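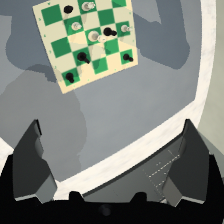 **Unton, December**

I went to the Enidetti open day for the free coffee and came home with a page of kitchen notes, so bear with me. I'd pictured a hall full of machines welding things. What I got was a folding chair, a big screen and a robot arm in a computer-made kitchen, working over a chessboard small enough to lose in a cutlery drawer. Five squares a side! I stayed for the whole two o'clock session and then sat through the next one, and my coffee went cold both times.

Moser, who ran the session, kept switching between the close-up from the gripper and the view from across the room. The close-up is where I started scribbling. You have those two big fingers spread wide, and little pieces standing all over the board, and you think, how would I get in there without knocking the lot over? Well, I have exactly that problem every morning with the spice shelf. I lean in for the cumin and the cloves go down behind the toaster.

So, some things to try at home. I've been trying them myself for a couple of weeks, with mixed results.

## Come in from the top

If you can lift a thing straight up, store it so you can. I've moved my spice jars out of the cupboard and into a shallow drawer, standing up with the names on the lids. It took an evening, mostly because I kept finding doubles (three nutmegs, why?). A drawer with 12 cm of clear height takes most small jars. Measure yours with the drawer shut, runners and all, before you go writing on lids.

The same goes for screws and picture hooks in the workshop. I used to keep mine in deep tubs and dig. Now they live in old muffin tins, and I can pinch out the one I'm after.

Leave a finger's width around anything fragile. I'd packed the good glasses so tight that I had to grab two to get one, and that's how the last set became a set of five.

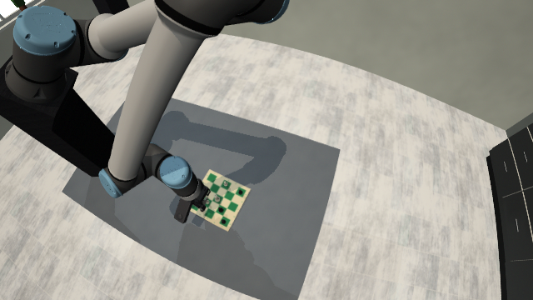

## Put something plain underneath

I've always worked on whatever bit of counter was free, and our counter is speckled. Drop a cup hook on it and you'll be patting around for it until supper. The arm's little board was sitting on a plain dark surface, and I could follow it from the back row, so I dug out an old charcoal baking mat for the workbench. Pale bits show up on it beautifully. For black screws I flip over to a white tea towel -- not the good one.

A few notes if you try it:

- Get a mat with some grip to it. A slippery one is worse than bare counter.
- Leave the mat a hand's width bigger than the job all the way around, so anything that rolls still lands on it.
- Wipe it before you start, especially if it's been near flour.
- Give the mat one home. Mine hangs on the back of the pantry door.

## Watch your own shadow

Somebody behind me asked about the shadows, and good for them, as I'd been squinting at the arm's big dark shape lying across the surface and wondering the same thing. Moser said shadows are a nuisance to anything that works by looking, people included. I went home, stood at my cutting board with the ceiling light behind me, and sure enough I was chopping onions in the dark. I've been doing it for years!

The pretend kitchen had a bright strip along the underside of the upper cabinets, and I was envious. I've now stuck up a plug-in one. Mount it toward the front of the cabinet, close behind the door edge, and the light comes down in front of your hands. Our counter is 600 mm deep and one strip lights it nicely as far as the tap. If you'd sooner not stick anything to the cabinets, a clamp lamp on the side opposite your knife hand does the job for a good deal less money.

In the workshop I use two lamps, one each side. The shadows get fainter and I stop blaming the screwdriver.

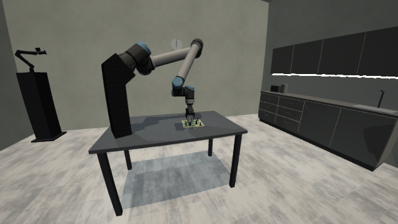 Ottilie Eberhard wrote to me after reading my first notes and said I was making too much of the light and too little of the floor space. She was at the same open day, and what she took home was how much room a long arm wants above and beside the job. Her advice is to stand at your bench, pick up your longest tool and swing it slowly in every direction before you hang a single shelf. She did it with a rolling pin in her kitchen and ended up moving the paper towel holder, the calendar and a fern.

I tried it too, Ottilie, and hit the range hood. Point taken. I've since shifted the hanging pans along by one hook, and I can get the stockpot lid off without that awful clang.

## Give every piece its square

The little board had letters and numbers printed along its border, and I love that. You can ask for a thing by its address! I've done up our freezer the same way with masking tape: letters down the side, numbers across the front, and a list on the door. "Peas, B2." It works as long as the list is kept up, and at our house that's a big if. Pencil is better than pen on masking tape, and the tape needs to go on while the surface is dry or it'll let go within the day.

For a tool drawer, lay everything out first and live with it for a week before you mark anything. I labelled mine on the first evening and had to peel it all off, as I'd put the tape measure at the very back.
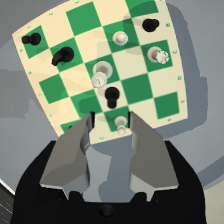
The other habit I've been working on is opening my hand early. I'm a late opener. I reach for the pepper with my fingers half closed and shove it along the shelf before I've got hold of it. Open wide first, get down low beside the thing, then close gently. My grandmother poured tea that way and I never gave it a thought.

It helps to go slower for the last few centimetres, too. Fast across the counter is fine, slow at the end. With tongs I now rest my elbow against my side when I'm turning something small, like scallops or those tiny potatoes. If your tongs are the springy kind that fly open, put an elastic band halfway down the arms so they only spread as far as you need.

Pirmin Camenzind lent me a pair of Lodura tongs to try against my old ones. I'll report back once I've used them on something stickier than toast. If you've got a trick for getting olives out of a tall jar, send it along, and I'll put it in with the next lot.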